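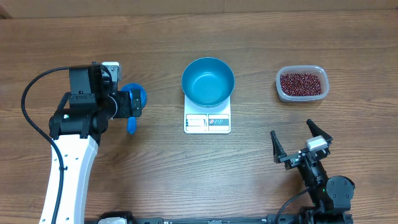 Wanted: people who doubt their kitchen scales

Draltberg Consumer Notes is looking for 61 households to take part in a home cooking study this May. We want people who cook dried beans, rice or lentils at least twice a week and who don't believe everything printed on the back of the bag.

The bag says a serving is so many grams. It says the pot will feed four. We have our doubts. We also doubt the diet apps, the recipe sites and, to be fair, our own last report, which leaned on what people remembered eating. People remember badly.

What you would do: weigh your dry beans or grains before cooking, weigh them again when they're done, and write both numbers in the booklet we mail you. Keep this up for 14 days. If you forget a meal, leave the line blank. Please don't guess - we can usually tell, and it spoils the rest of the page.

What you need: a digital kitchen scale that reads in grams, and a bowl you don't mind using every time. We don't lend scales. Before you start, weigh an unopened bag and write down what the scale says and what the label says. They may not agree.

What you get: a $50 grocery card once the booklet comes back. No coaching, no meal plan, and no promise that you'll eat better. Anyone offering you that for two weeks of weighing beans is selling something.

Who can't take part: anyone working for a food company or a scale maker, and anyone who took part in the Badawi rice survey.

We mailed 800 booklets for that survey and too many came back with suspiciously round numbers. Hence the smaller group.

To apply, write to Raili Miettinen at the Draltberg office with your name, mailing address and the make of your scale. Questions about payment go to Intan Wijaya.

Posted April 2019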